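Condiments, Sauces and the Labelling Rules: Speaker Notes
Warisitz Food Business Forum, 26/07/2021

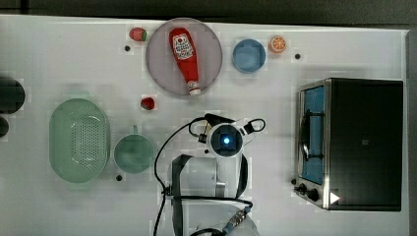 Opening. Welcome members on behalf of the Trudier Trading Standards Partnership. Explain that the session deals with sauces and condiments served or sold by small food businesses, and that it will last forty minutes with time for questions. Remind the audience that most of the queries the Partnership receives concern products that people believe they already understand. A red ketchup bottle with a white label, such as the one lying on the plate, is a familiar sight, and few customers read past the logo. Ask members when they last read the full ingredients list on a sauce they serve.

Slide 2: Who was surveyed
The Partnership wrote to 600 cafes, canteens and takeaways in the Cundska and Warisitz districts. Replies came from 513 of them. Thank those present who took part. Note that mobile caterers were not included and will be approached separately in November.

Slide 3: Decanting
Pause here, as this is the part members ask about most. Sauce moved from a bulk container into a smaller one must remain traceable to its batch. The Partnership advises a written record showing the product, the batch code, the date of opening and the use-by date. Topping up a part-used bottle is strongly discouraged - it mixes batches and makes any recall very difficult to carry out.

Slide 4: Allergens
Mustard, celery, fish and soya are the four to stress. Staff should be able to answer a customer's question from a written sheet and should not rely on memory. If a supplier changes, the sheet must be checked again before service. Mention that 200 printed sheets are on the table by the door.

Slide 5: The Olteanu pilot
Olteanu Catering Supplies tested a shared allergen folder at 9 sites. Managers found it quick to use, although two asked for larger print. The revised version will be sent to members without charge. (Do not go into costs. These are covered in the afternoon session.)

Close. Invite questions. Queries about individual premises should be taken at the advice desk - not from the floor. Remind members to return their feedback forms before lunch.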